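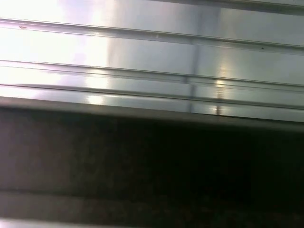

The ribbed metal, with the reddish-brown mark on the lowest flat strip.

Small brown mark on ribbed metal in kitchen – rust, or something we cooked?

Kolness Household Help > Kitchens > Cleaning and stains
Viewed 3634 times

damp_tea_towel
Posted March 15, 2022

We moved in last May and inherited, along with a drawer of keys that fit nothing, a ribbed metal panel in the kitchen. I have been calling it stainless steel because that is what people call shiny things in kitchens. I have no paperwork. The previous people left a note about the boiler and a note about the bins and were silent on the subject of the metal.

It has raised ribs running across it with flat bands in between, and there is a faint seam running up and down where I think two pieces meet. The flats are smooth. They are so smooth that wiping them is almost a pleasure. The edges of the ribs are another matter. There are thin grooves along them, and I've come to believe those grooves are where the kitchen keeps its diary.

My trouble is one small mark, reddish brown, more of a tiny upright smudge than a spot, on the flat strip lowest down. I noticed it a couple of weeks ago and assumed it was sauce. I wiped it with a wet cloth and washing-up liquid. It stayed. I wiped it again in a more meaningful way. It stayed. There are a couple of other dark specks higher up which I had been happily ignoring until I got close enough to be annoyed by this one, so now I have three things to be annoyed by.

The other half of the household says it's rust and that stainless steel can't rust, and sees no difficulty in holding both positions.

What makes it worse is the light. One side of the panel goes nearly white with glare, and you could hide a fried egg in it. Go to the other side and it's plain grey and every speck reports for duty. I clean it, stand back, feel good about myself, take one step to the right and it all has to be done again. 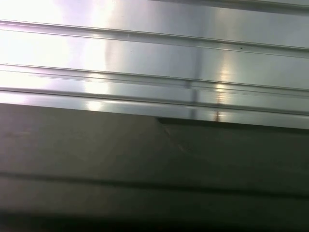
So far I have tried washing-up liquid, bicarb in a paste (now mostly in the grooves, thank you, internet), and a spray called Floteveo that I found under the sink. The label promises a streak-free finish. I got streaks, though I may have used four times too much, as I was cross.

What I'd like to know:

Is there a way of telling rust from burnt-on food without sending it to a laboratory?

Is it safe to use something scratchy on a mark that small, or will I swap a tiny mark for a large dull patch and have to live with that instead?

How do people clean along the ribs? I have been using a cotton bud and I am starting to feel judged by it.

I don't need it to look new. I'd like to be able to walk past it.

oldgrout
528 posts

Vinegar.

second_hand_stove
1040 posts

I'll be slightly longer than vinegar.

First find out what the metal is, as far as you can. A fridge magnet is the usual test and it's only half a test. If it sticks firmly you have some kind of steel, which might be one of the magnetic stainless sorts or might be ordinary steel with a coating on it. If it doesn't stick, you may have the other sort of stainless, or you may have aluminium, which also likes to sit about in kitchens looking silvery. None of this can be told from a photo, whatever anyone replies underneath me.

It matters because of what you put on it. Aluminium doesn't get on with washing soda, oven cleaner or anything strongly alkaline, and it can go dull or dark in a way that won't wipe off. Until you know, stay with warm water, washing-up liquid and patience. I realise you've used up the patience.

Now the mark. Stainless steel can rust, so your other half is half right, which in my house would count as a win. Very often, though, a small brown spot on stainless is rust from somewhere else. A wet tin left standing, a bit of wire wool that shed, a screw somebody put down. The particle rusts and leaves its signature on your nice panel while the panel itself is fine. Food is just as likely. Anything with sugar or tomato in it will dry to that colour and cling on like a lodger.

To tell them apart, give it a proper soak before you do any rubbing. On an upright surface a soak means a folded piece of kitchen paper, wet with hot water and a drop of washing-up liquid, pressed over the mark so it stays put. Leave it for 28 minutes. I say 28 because my oven timer was once set to that and I've never changed it; half an hour would be fine. Then wipe. Food will usually soften, or at least smear a bit, and you go round again. Rust won't care in the slightest.

If it doesn't care, and the magnet business leaves you fairly sure it's stainless, try a mild cream cleaner on a soft cloth, with one finger, working in one direction only. If you can see a grain in the metal, go along it. If you can't see a grain, go along the ribs, as that's the way most people wipe anyhow and any faint marks you leave will have company. No circles. Circles look lovely until the sun comes out. Try it somewhere dull and out of the way before you go near the mark.

Do not use wire wool. It will take the mark off and plant a hundred more.

For a stubborn rust spot on stainless there are cleaners with oxalic acid in them. They work well. Wear gloves, read the label, rinse it thoroughly, and don't mix it with or follow it with anything containing bleach. Keep bleach off that metal in general.

The grooves. Put the cotton bud out of its misery. A soft old toothbrush, damp, run along the line of each rib and then chased with a clean wet cloth wrapped over the edge of a wooden lolly stick or the handle of a wooden spoon. That will get your bicarb out too. Bicarb comes away quite willingly if you use enough water, and then comes back as a white line when it dries to show you where you missed. Two or three goes is normal. Go easy with the water at the vertical seam. You don't know what's behind it and you don't want to be the one to find out.

As for the streaks, that's too much product, as you suspected. Wash what you've sprayed on off again with plain soapy water, rinse, and dry it straight away with a microfibre cloth. I use the Takus ones, they're cheap and shed less than the ones I had before. Spray goes on the cloth and not on the metal.

And do your inspecting from the grey side. The bright side will tell you anything you want to hear.

damp_tea_towel

Thank you, that's more thought than anybody has given this panel since it was put up. Magnet doesn't stick. It slid down the front and went behind something, so I am now also down one magnet.

Did the wet paper. The reddish mark has not budged but I think it may be a shade paler, or else I'm being hopeful. One of the two specks higher up came off on the first wipe and must have been food all along. I had been prepared to call in professionals about it.

Toothbrush is a revelation. I'm not going to say what colour the cloth was.

lidless
Posted from Kolness

Coming in from the trade side, sort of. I worked in a canteen kitchen for years and the metal there was wiped down every night by whoever had annoyed the chef, so I've done a lot of it.

Agree with most of the above. I'd disagree on the oxalic stuff until you've ruled out aluminium, and the magnet not sticking leaves that open. If you want a firmer answer, Mladenović on the industrial estate do sheet metal and will tell you what a thing is if you bring them a piece, or go in with a good description. You can't bring them yours, obviously, unless it comes off, and I wouldn't start unscrewing a panel over one brown dot. But they were helpful to me over a splashback and only laughed a bit.

Vinegar isn't wrong by the way, just short. Diluted, on a cloth, on for a minute or so and rinsed off well, it's decent on limescale and water marks. It won't do a lot for burnt sugar. Don't leave it sitting in the grooves, and don't use it anywhere near bleach.

With the last of the mark I'd do another couple of rounds of the wet paper over a few days and then leave it be. If it hasn't grown by next month, it isn't doing any harm. Put a bit of pencil on a sticky note beside it with the length, if you want something to compare with. We had a brown spot by the hatch at work for more than six years. It was there when I started and there when I left, and it got cleaned around every night with great care.

Dry it after every wipe. People skip that bit and then buy another spray.

oldgrout
528 posts

I meant diluted.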